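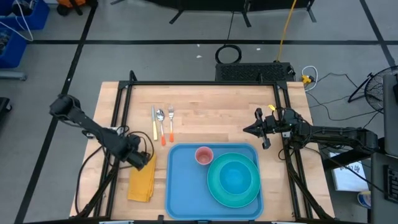 Project report: Table setting with two arms, and the cable fault
Adwoa Dramani, Bernice Lamptey, Remedios Marquez
Supervisor: Augustina Ametepe
Submitted Mar 4, 2022

1. What we were supposed to do

Two-arm table setting. Tray, plate, bowl, cup, knife, fork, spoon, napkin. Left arm takes the napkin and the stuff near it, right arm does the dishes. The planning code is ours, the layer under it that talks to the motors is Skesero, which we got from last year's group (Adom Aidoo's) with their notes. We call our part Plinorura in the logs, so if you see that name it's our planner.

The original goal was a full setting from start to finish, with no person stepping in. We did not get there. Most of this report is about the left arm stopping and why it took us so long to find out what it was. Dr. Ametepe said to write it up that way, so we did.

2. Setup

Wood table, arms on the two sides, black rails around the edge. The arm cables run on the outside of the links and loop loosely at the gripper. Tape lines on the floor behind and beside the table. The rule is you stay outside the tape when the motors are on. One person at the keyboard, one person on the stop button, always. The third person can do what they want as long as it's outside the tape.

Start position of the objects was the same every run. Cup and plate on the tray, bowl on the plate, cutlery on the wood past the tray corner, napkin folded between the tray and the left rails.

3. The fault

First seen in December. Left arm goes down to the napkin, closes, starts to lift, and then wrist motor drops off the bus. Skesero sees a missing joint and is supposed to hold all the others where they are. What it did instead: held the left arm, kept the right arm going. So you have one arm frozen over the table and the other still carrying out its half of the plan like everything is fine.

The worst one was when the right arm was bringing the cup across. Plan assumed the left arm had already moved back. It hadn't. The grippers touched, the cup went over, Bernice hit stop. Nobody was inside the tape. No damage except a scratch on the left gripper. But it was a real collision and we filed it as one.

We ran 172 trials in total for the fault hunt. 80 of them before we changed anything, same motion each time, only logging.

4. What we thought it was (wrong)

Overheating. Wrist motor felt warm so we pointed the floor fan at it and did a block of runs. Same dropouts. Temperature in the log never got near the limit anyway, we should of looked at that first.

Power supply. Swapped the left and right supplies. If it was the supply the fault should move to the right arm. It stayed on the left. A day gone, mostly on rerouting things.

Our own code. Remedios wrote a script that just replays recorded joint angles with no planner at all. Still dropped out. This was the most useful test we did and it should have been the first one, it took her less than an hour.

5. What it was

Cable. The wrist connector on the left arm. The napkin pose is the only one in the whole task where the wrist is turned that far while the elbow is still high, and in that pose the cable loop pulls tight against the plug. The plug backs out a tiny bit, contact goes, motor is gone. When the arm comes back up the cable relaxes and the contact comes back. So every time we walked over and checked it, the connector looked fine and tested fine. We had checked it twice before this and crossed it off.

Adwoa found it by holding the wrist in the napkin pose with the motors off and a meter on the line, and moving the cable by hand. Open, closed, open, closed.

6. Fixes

There were 2 separate problems and we want to keep them separate.

a) The cable. Longer loop, plus a tie on the link before the connector so the pull goes to the tie and not the plug. After that, no dropouts in the remaining trials. We know that's not proof, the tie could slip. It needs to be looked at before each session and we added it to the start checklist.

b) The stop logic. This is the one that matters more. A fault on one arm must stop both. In Skesero each arm has its own watchdog and they don't talk to each other. Adom told us his group only ever ran one arm at a time, so it never came up for them. We added a shared flag that both watchdogs read and write. Tested by unplugging the wrist on purpose mid motion, left then right, at low speed. Both arms held each time.

Still open: the flag lives in software on the one computer. If the computer hangs, you are back to the person on the button. A hardware line between the two would be better, we ran out of time for it.

7. Results for the actual task

Partial. Plate, bowl and cup work ok. Napkin works since the cable fix. Spoon and fork are picked up most of the time, the knife is bad, it lies flat and the fingertips slide over the handle. No full run without help.

8. For whoever gets this next

Do the replay test first. Check connectors in the pose where it fails, not in the rest pose. Read the temperature log before you go moving fans around. Don't trust a watchdog you didn't test with both arms moving.

Logs and the replay script are in the group folder under plinorura/faults. Readme is short, sorry. Ask Remedios if the script won't start, it's probly the port name.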